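From: Droria cell maintenance
To: cell-users list
Subject: Re: [cell-users] Write-up of the November stop, and the proposed fix

I have read the write-up twice and I am still not convinced, so I am going to be a nuisance on the list instead of in the hallway. The earlier message is quoted here in pieces with my replies between them.

> Hi all,
>
> As most of you know, the Trurano cell dropped a part and then did not
> stop in November. The gripper opened while the arm was still traveling,
> the part went over the guard rail, and the arm carried on to the place
> position and closed on air. It did that again on the next cycle. The
> operator hit the e-stop and the arm halted as it should.

The last sentence is the only part of that paragraph I would call good news, and I think it is being asked to carry too much. Yes, the e-stop worked. A person had to be standing there and looking the right way for it to matter. The gripper has a part-present signal for exactly this, and the controller is supposed to refuse to run the place move without it. It ran the place move twice. Whatever we decide about the gripper opening, that is a second fault, and the write-up treats the two as one.

> We pulled the log and found fault 3271 (gripper supply low) recorded 178
> milliseconds before the gripper opened. The supply is nominally 24 V and
> dipped far enough for the valve to drop out. The valve is the spring
> return type, so when it loses power it opens.

I agree with the log. I have the same file open. What I don't agree with is the word "found". Fault 3271 is in there 98 times for the same month. Most of those happened with the gripper empty or the arm parked, and the message cleared itself, and we all got used to seeing it. I include myself. I cleared it from the pendant plenty of times without writing anything down.

So if 3271 is the cause, we need to say why 97 of them did nothing we noticed and one threw a part. It may just be that the other dips were shorter, or came when there was nothing in the fingers to lose. Fine, then let's show that. Fevby logs the supply voltage only when the fault is raised, one sample each time, so you can't tell a short dip from a long one by reading it. I would like somebody to explain to me how the write-up gets from there to "dipped far enough for the valve to drop out" as a plain statement.

> Root cause is the Gavalas power supply in the cabinet, which is aging
> and could not hold up under load. We measured it at the terminals and
> got a low reading. A replacement is on order and we expect to have the
> cell back in production once it is fitted.

Who measured it, with which meter, and with what running? None of that is written down. "A low reading" is not a number.

I am not trying to be difficult about a power supply. They do get old, and I have changed my share. But I measured that same supply myself the morning after, with the arm moving and both valves cycling, and it sat where it should for 30 minutes. Then I moved the probes to the connector at the wrist, at the far end of the cable that goes through the arm, and with the elbow folded in the reading jumped around. Stretched out, it was steady. Folded, it jumped again. I did that enough times to bore myself.

To me that says cable, or the crimp at the wrist connector, where the jacket has been rubbing on the bracket ever since the dress pack was moved. It also fits with the fault showing up in bunches, on the jobs that reach into the near bins with the elbow tucked.
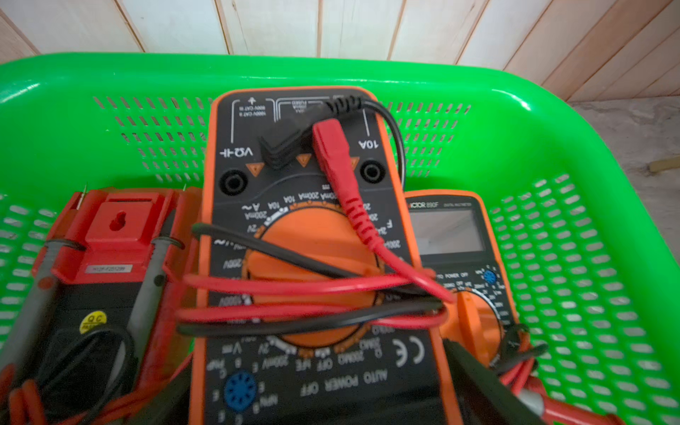 Now the meters, which I think deserve more room than the one line they got in the write-up. We had two people measuring the same cabinet and coming away with different answers, and one boring explanation is that they picked up different instruments. The handheld meters for this cell all live together in the green basket, the red-and-black one in its holster and the orange-bordered ones with it, leads looped across the dials, and you take whichever comes out first. They are not the same meter. I can't tell you which one gave the low reading, and neither can the write-up. The orange-bordered one with its leads still plugged in has jacks marked VΩ at one side and 10A at the other, and somebody in a hurry with the black cabinet door in their elbow can easily start from the wrong jack or the wrong range. If the dial was on 20 V where it should have been on 200, you get an overrange and not a low reading, so I don't think that was it. A tired battery or a bad lead I could believe. The only fair thing is to put every meter in that basket on the same bench supply, one after another, and write the values on a sheet. I have not had time to do it. I'll do it this week if I'm given an hour with the cell locked out.

And before anyone says it – yes, all of them have the same weakness for this job. A handheld meter shows you a slow average. If the voltage goes away for a few hundredths of a second and comes back, the display may barely twitch. When I saw jumping at the wrist it was bad enough to show on a handheld, which tells me it was pretty bad, but a steady display at the cabinet doesn't prove there were no short dips there. I say that against my own argument so that you don't have to. We need the scope, or a proper logger, left on both ends at the same time while the cell runs its normal job. If both ends dip together, it's the supply and I'll buy the coffee. If only the wrist end dips, it's the cable.

> In the meantime we suggest running at reduced speed with the old supply,
> which lowers the load and should avoid the fault.

No. Please don't do this.

First, the valve draws the same current at any arm speed. Slowing the arm down takes load off the drives, and the drives are not fed from the 24 V supply. I don't see what reduced speed is meant to buy us, apart from a part that flies less far when it gets dropped.

Second, it leaves the elbow folding exactly as many times per part. If I'm right about the cable, we would be working the damaged spot all day with a person nearby who has been told the problem is being handled.

Third, the place move still doesn't wait for part-present. Until someone can tell me why, I don't want to run that program at any speed with a person at the bins.

> Regarding the part-present signal, we believe it was lost in the same
> voltage dip and the controller used its last good value.

"We believe" again. It might be right. The sensor takes its power from the same pair of wires as the valve, so it would go down in the same dip. But the supply came back, the gripper was empty, and the sensor should then have read empty for the whole rest of the travel. There was plenty of time before the place position. Using a last good value might explain one bad cycle if I squint at it. It doesn't explain the second one, when the arm went back, closed on nothing and carried nothing across.

What I would look at is the program. There was a change in the fall to stop nuisance trips, and I remember a wait being swapped for a check with a timeout. If the timeout falls through to the next line and not to the error routine, the arm will do just what we saw, with the sensor working perfectly. I have not been able to compare the versions, as the backup on the Droria share is older than the change and the one on the controller has been edited since. If you have a copy from in between, even on a thumb drive in a drawer, please send it to me off list.

> Unless there are objections we will close this out when the new supply
> is in.

I object. To save everyone a meeting, what I'm asking for is this:

The cell stays locked out until the part-present check has been tested with the sensor unplugged, with the sensor plugged in and no part, and with the part pulled out by hand at a standstill. All of those should stop the arm. The results go to this list with the program version written next to them.

The wrist connector gets opened and the cable rung out with the arm in several poses, power off. I want to see the old crimps before they go in the scrap can, so please don't throw anything out.

Both ends of the 24 V get logged together before the new supply goes in. I know it's tempting to swap it the minute the box arrives. If you do, and the fault goes quiet for two weeks, we will have learned nothing and it will come back when the arm is running the near bins again. Fit it after. I have no objection to a new supply as such, only to it being the answer before the question has been looked at.

3271 stops being a message anyone can clear from the pendant. It should need the key, and a line in the book.

A spring return valve that opens on power loss was also a strange thing to put on a gripper that carries parts past people. I have been told it came that way from Trurano and that the other type has a long lead time. I'd still like a price. We can argue about it when I've seen one – the write-up doesn't mention it at all, and I think it is a bigger safety matter than the power supply.

I did ask Gavalas support whether they had seen this with that supply. They asked for the cabinet temperature and a scope trace under load. I had neither to send them.

If I've misread the log, tell me where. I have the Fevby export as a plain text file and can mail it to whoever wants to go through it line by line.

– Droria cell maintenance, second shift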